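**Elavard adds 12 pieces to Hurnlow tableware line**

Elavard will add 12 pieces to its Hurnlow tableware line in September, bringing the catalog to 497 items. The new pieces are plates and serving bowls, sold singly or in cartons of 12. Minimum trade order is 200 units, mixed sizes allowed.

Plate rims are now one thickness across all sizes - stacks of mixed patterns sit level. Item codes for existing pieces do not change.

"Trade buyers asked for single replacements," said Rima Nassar, product manager. "The carton rule is gone for plates and bowls."

Samples can be ordered from the Mulcahy showroom from August. Press contact: Clodagh Hanrahan.

Plates and woven bamboo mats, first picture; white plastic basin, second.
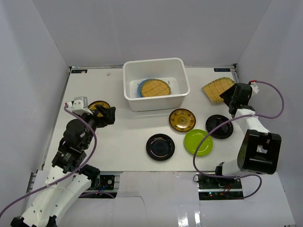
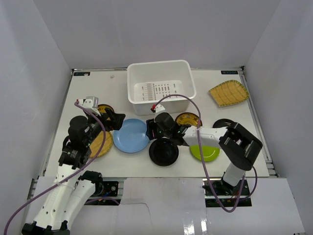
MULCAHY, 4/7/22 - Elavard trade desk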